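Clilurgate Forums > Celebrity Chat > Couples Watch

Thread: Mbali Xaba and the Dradley hotel pics, are we buying it?

porchlight_dee
OK who else has been staring at these all morning?? Mbali Xaba was seen leaving the Swanepoel hotel in Dradley with that drummer from Wollura, and they had matching hats on. MATCHING. I know she said in the spring that she was taking a break from dating, but you don't buy a hat with someone you're taking a break from. I'm calling it, they're together.

tunafishtuesday
I'm not sold. She was in town for the film thing and the whole band was staying at the same hotel. My cousin worked the front desk there one summer and she said you'd see all kinds of people walk out the door together just from sharing an elevator.

porchlight_dee
And sharing hats?

tunafishtuesday
They sell those hats in the gift shop, Dee. I own one.

marlowe_kb
Didn't she and Nomvula Mokoena fall out over this same guy? I remember Nomvula unfollowed the pair of them on the same night and then the breakup song came out in June. If this is true then I feel kind of bad for Nomvula, she seemed really happy with him.

gracie712
No no no, the June song was about her manager. She said so on that radio show, the long one where she was eating soup. I have listened to it more times than I want to admit (it's a comfort thing, leave me alone). She and Mbali are fine, they were sitting together at the awards and laughing their heads off.

marlowe_kb
People laugh at awards shows. There are cameras on them.

hank_in_socks
Popping in to say I got home from work and this thread had 16 new replies and I was sure somebody had gotten engaged. Instead it's hats. I love you guys.

Anyway, put me down as a maybe. The thing that gets me is the dog. In the second hotel picture he's holding her dog, and she has said over and over that she doesn't let people hold that dog.

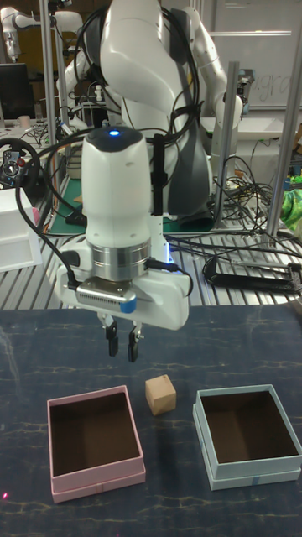

White gripper, little blue light on the cap

tunafishtuesday
OK the dog is a better point than the hats, I'll give you that. Still, a leash and a suitcase and one pair of hands, you pass the dog to whoever's closest.

gracie712
She has an assistant for that! The assistant was right there with the garment bag!

porchlight_dee
THANK YOU Gracie. Also her account liked his post on 15th May and then unliked it. My sister got a screenshot. It had 847 likes when she took it and 846 right after, so there's your math.

marlowe_kb
Anybody could have unliked it in that time, that's not proof of anything. And if they are together, can we please let them have 3 weeks of peace before we start picking out the wedding song? The last couple this board decided on broke up before the thread hit page two.

porchlight_dee
Fine, but I already have a wedding song picked.

hank_in_socks
Is it the soup one

gracie712
The song isn't about soup, Hank. She was EATING soup.

tunafishtuesday
I'm sticking with coworkers who shop at the same gift shop. If she brings him to the Wollura premiere I'll change my mind and buy Dee a hat.

porchlight_dee
Size medium, please. The green one.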